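**Planstead Gripper Kit — club edition**

Two-finger gripper for school and college robot clubs. Black links, hex-socket screws throughout, bolts to the Ziken arm or anything with the same wrist plate. Part no. 1261. Comes with camera mount, driver, spare screws. Wrist camera NOT included.

Built for the PC Teardown event (cables, drives, latches, all the fiddly stuff). Narrow fingers get in next to a drive cage where a fat parallel jaw wont.
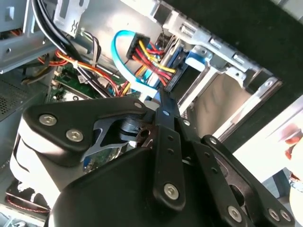

*Finger tip at the drive cage, SATA cable in blue.*

What clubs ask us most:

- Assembly: one evening, almost 3 hours if the team is new. Do the pivots last.
- Screws: all silver hex-socket. Thread lock on the pivots please.
- Wiring: keep slack at the wrist. Divina Manalo's team at Nam snagged theirs in practice and lost a run.
- Software: works with the Usum club code. Older versions need the patch, email Archie Laing.

Tip for teardown teams — come in from the open side at a slant, go slow around the power wires, and set your grip force low befor you touch a SATA plug. The plugs crack easy. Practice on a dead PC first.

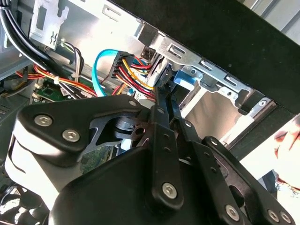

Same goes for drive connectors, go straight back, no twisting. Sze-wing Tsang's practice sheet covers it, free with every kit.

Club price on 2 or more kits. Orders in by October ship before the season starts. Spare fingers sold in packs of 6. Questions to Efren Navarro, mornings best.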